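Kvam Trade Fair to Bring Auto Part Suppliers and Buyers to Wultstead in April

The Kvam Parts and Service Fair will return to the Wultstead Exhibition Center this April, with a program built on replacement parts, workshop tools and repair training. The organizer, Kvam Exhibitions, confirmed the floor plan and the list of supplier groups this week. The fair runs for 3 days, and the halls open to trade visitors at 10 a.m.

Braking and steering parts will be shown in Hall A, with lighting, filters and batteries in Hall B. Hall C has been set aside for workshop equipment, including lifts, wheel alignment systems and diagnostic readers. A separate area near the east entrance will be used for remanufactured parts – a segment that had only a shared stand at the last fair and has since asked for more space.

Grarnov, a maker of brake calipers and wheel bearings, has taken the largest single stand in Hall A. The company will present its new line of calipers for light commercial vans and will hold meetings with distributors throughout the fair. Trititz, which supplies cabin and oil filters to independent repair shops, will exhibit for the first time and is seeking sales partners in the northern region.

Buyers who register before the end of March may request a meeting schedule through the fair office. Each schedule includes up to 4 meetings per day, held in reserved rooms on the upper level. Suppliers will receive the names of the companies they are to meet one week in advance, together with the product categories in which each buyer has stated an interest. Lunch for scheduled buyers is served at the self-service counter on the same level.

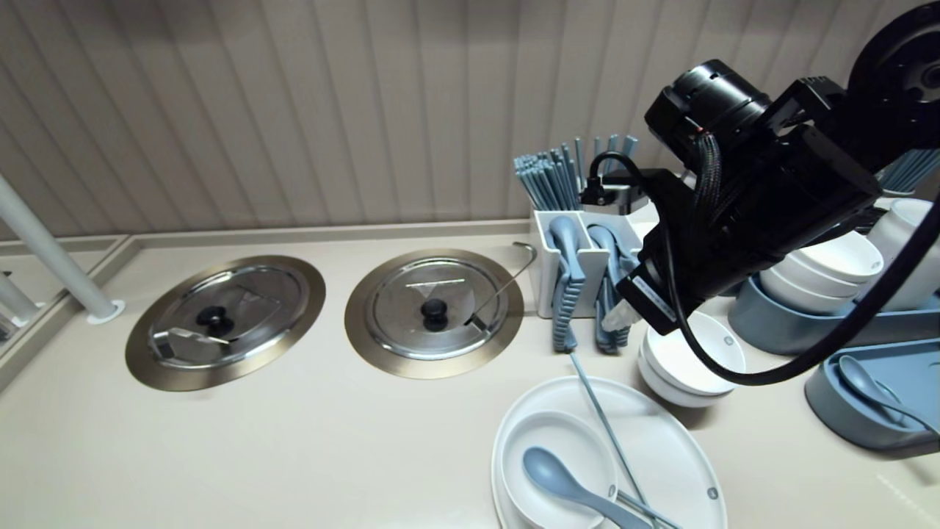

Gunvor Bråten said the meeting program was welcome but that 30 minutes per appointment would be too short for any serious talk about tooling costs and minimum orders. Smaller suppliers in particular, she said, often need a second conversation before they can quote a price, and she asked that the rooms be kept open into the evening.

Kvam Exhibitions stated in reply that two of the rooms will remain available until 7 p.m. for follow-up meetings. These may be booked at the service desk on the day.

The training sessions will be held in the lecture room beside Hall C. Topics include the calibration of driver assistance sensors after windshield replacement, safe handling of high-voltage batteries, and the labeling of remanufactured parts for export. Sessions are free of charge to registered visitors, but seating is limited.

Stand applications for the remaining space in Hall B are accepted until the end of February. Application forms and freight instructions are available from the fair office in Wultstead.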